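Keeping the grape hand honest

The grapes at Lutum are plastic and so are the leaves. The two arms that move them from crate to crate are the expensive part, and the people who look after them spend more of their week on the hands than on anything else in the room.

The cell is a training setup. Two arms, one humanoid torso, a drilled table and a collection of slatted crates dressed up like a market stall. Haven, the software group that uses it, wants hours of clean picking and passing. The maintenance crew wants those hours to stop chewing through finger tendons. Most mornings the two sides meet at the tool trolley and work out who gets the machine first.

The day starts before the power goes on. A technician gets down at floor level and looks up into each hand, because that is where the trouble hides. Every finger is pushed through its travel by hand and let go. It should move without a catch. One that hangs up partway usually has grit in the base joint, and a soft brush fixes it in a minute. One that flops has a slack tendon and goes to the bench.
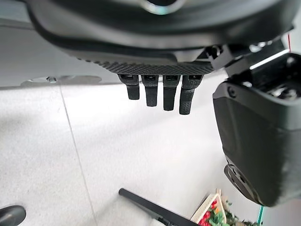 Grip surfaces are next. They pick up a film from the soft plastic of the fruit, and a hand with a film on it drops things. The crew tried a few cleaners and settled on plain water with a drop of dish soap on a lint-free cloth. Alcohol worked faster but left the rubber chalky after a couple of weeks, so it has been banned from the trolley.

Screws get checked with a small torque driver on Friday and left alone the rest of the week. The old habit was to nip them up every morning, and it stripped two threads before anyone put a stop to it. Each head now carries a dab of paint across its edge. If the line is broken, the screw has moved.

Then comes calibration. The hands close on a soft test cylinder made by Kasprzak, a local machine shop, and the readings are compared with the sheet taped inside the cabinet door. A finger has to land within 15 per cent of its reference value. If it doesn't, the routine is run again from cold, and if it misses a second time the hand comes off. Swapping one takes 20 minutes for somebody who has done it before. The first time, allow an afternoon.

The cell runs on a scheduler called Zillent, which logs every grasp and flags the ones that slip. In March the log showed slips climbing on one side only. The crew changed the grip pads, then the tendons, then the whole hand, and the slips kept coming. The fault was in a wrist connector that lost contact when the arm was low and turned inward. The part cost less than lunch. Finding it used up 14 days.

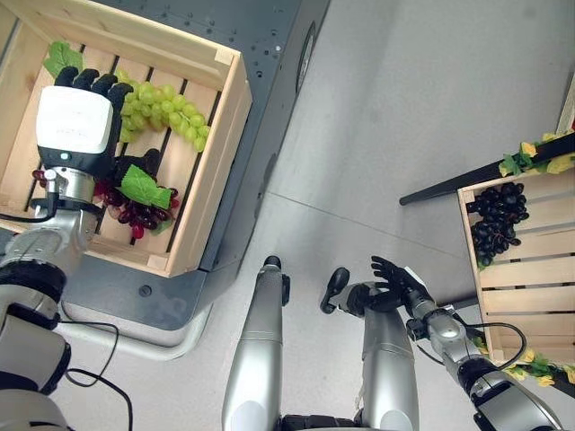 Cable routing has had more attention than anything else since then. A cable needs enough slack for the wrist to turn all the way over, and not so much that it snags on something on the way back. On these arms the black cables run outside the housings, looping off at the wrist, and a reach down into an open crate puts a loop near thick corner posts that will happily hook it. The fix was dull. The arm is driven slowly to its worst positions, one after another, while somebody watches the cable and moves the ties. The ties are dated with a paint pen and cut off every 21 days, even when they look fine.

Crates are part of the maintenance too. Slats work loose and splinters catch on the fingers, so each one gets a rub with fine sandpaper. A crate that has been knocked out of square throws off the reach, and it goes on the repair pile until somebody has time to glue it.

The last job before handover to Haven is a slow pass from one hand to the other. It shows up problems a single hand won't. If the wrists disagree by even a little, the fruit twists as the second hand takes the weight, and the operator can see it straight away.

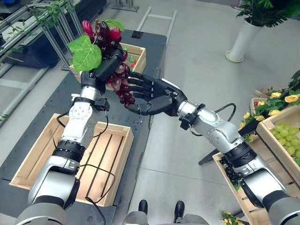 Both hands on a bunch of red and purple grapes, with an empty crate on the table below.

When the pass looks right, it is done twice more at working speed and the sheet is signed. The brush and cloth go back on the trolley, and the next check is at the lunch break, with the power off.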